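Lancombe Working Papers > Domestic Order > Full text

Sun 15 December
Household Studies Group, Lancombe

4.2 The bed as a holding surface

The literature on household tidying tends to treat the bed as a finished or unfinished object: made, or not made. We doubt this is a useful measure. The Verside checklist, which we used in October across 22 bedrooms, gives a room 9 points out of a possible 9 if the cover lies flat, and says nothing of what has been put down on top of it. Printed matter is scored only when it sits on a desk or a shelf. An unmade bed with a brochure on it therefore receives the same mark as an unmade bed without one, a result we find hard to defend.

Figure 3 is a case in point. The bedding is grey and rumpled, and an orange cushion has become a kind of side table for reading material. Whether the resident would call this untidy is a separate question, and one the checklist can't answer.

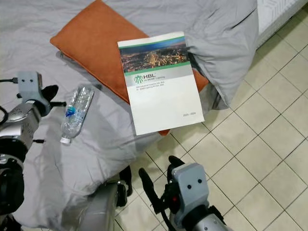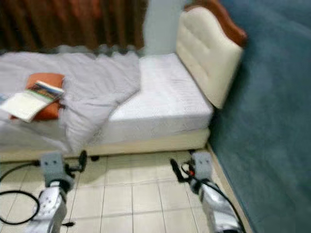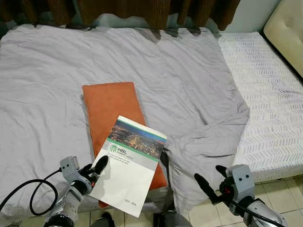
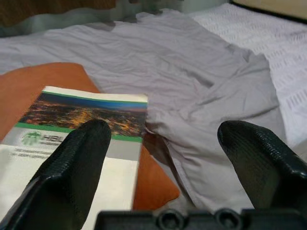 Figure 3. Printed matter resting on an orange cushion, one bedroom. The plastic bottle noted in the text is visible in the first view only.

Two raters scored the room separately and disagreed. One counted the brochure (cover dated 2023 - 2024) as misplaced paper; the other ignored it and marked down the bedding, which spills over the front of the mattress and leaves part of the white quilted surface bare. Both agreed on the bottle as litter - the one item on which the instructions are clear. Neither rating seems wrong to us, and that is the difficulty.

Aasen has argued that such disagreements wash out in a large enough sample, and the Dindcombe survey of 800 homes is usually cited in support. We are not persuaded. Dindcombe used a single rater per home, so the disagreement could not have shown up at all. Until cushions and pillows are coloured in on the recording sheet as surfaces in their own right, we would treat any bedroom score with caution.

Related items
Verside checklist: scoring notes for shared bedrooms
Paper on the floor, paper on the desk
Dindcombe survey: recording sheets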